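Subject: Re: [ganach-users] Mat task, fewer demos 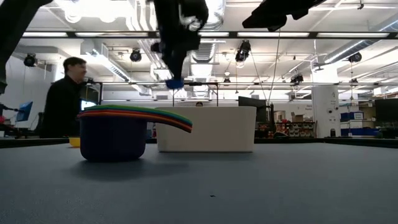 Results first. Trained on 400 demos, the policy did nearly as well as the one trained on 2000, provided we varied the start pose in each. The mats are the hard bit. With the stack hanging well over the right of the bowl, as it is there, the policy tends to go for the drooping end and pick up more than one layer. Starts like that need more of the demos. I have not tried other bowls.

On Sun 10 March, Nic Aodha wrote:
> Did you keep the full 3150 for the Cimstead runs, or cut
> them down? We stopped at 200 and grasping was poor.

We cut them down. At 200 ours was poor too, mostly on the lower layers. I can send the split list if you want to rerun it.

Rory Rankin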